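Search news
Enter keyword
Go

Padance Adds Small-Parts Storage Range for Home Repair and Craft Customers

16/09/2021
By Aranka Sárközi

DRAMHAM – Padance, the home storage supplier, has added a range of small-parts storage to its catalog. The range covers drawer units, wall racks and divided boxes for screws, beads, fishing tackle, sewing supplies and other small items. It goes on sale through the company's website and at its stores in Dramham and Urkitz.

The range has 12 products at launch. All of them were picked after a customer survey that Padance ran in April, in which 468 people answered questions about how they store small items at home. Most said they used food tubs, jars or the packaging the items came in. The most common complaint was buying something twice after failing to find the first one.

"People told us they had plenty of containers and still couldn't find a picture hook," said Aranka Sárközi, who manages the storage category at Padance. "They asked for boxes that close properly and stack without sliding. They also asked us to keep selling the same sizes, so that a box bought next year fits on top of one bought today."

Padance has agreed to keep the outer sizes in the range unchanged for as long as the products are in the catalog. Spare lids and dividers will be sold separately. Orders for spares can be placed online or at the service desk in either store.

The wall racks and drawer units are supplied by Granström, which has worked with Padance on shelving before. The racks come with screws for solid walls. Customers with drywall should buy anchors to suit, and store staff can help choose them.

Warehouse space in Urkitz has been rearranged to hold the new stock. The company expects to ship 2000 units from the site before the end of the year. Orders placed before noon leave the warehouse the same day. Larger drawer units are sent by freight and take longer – delivery dates are shown at checkout.

Unused items can be returned within 90 days with a receipt. This applies to spare parts as well, as long as the bag has not been opened.

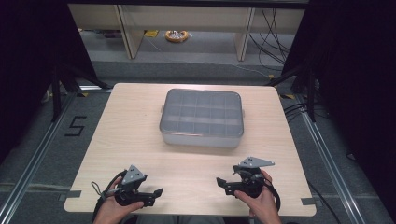

HOME STORAGE

Divided boxes with a closed lid work best for items that are used often and carried from room to room. A see-through lid saves opening each box to check what is inside. Padance suggests sorting by job first and by size second, and leaving a few compartments empty for later.

Heavier items such as bolts and hinges are better kept in drawers, close to the floor. Labels are sold in sheets and can be written on with a pencil or a marker.

Trade customers and schools can ask for a price list at the service desk in Dramham.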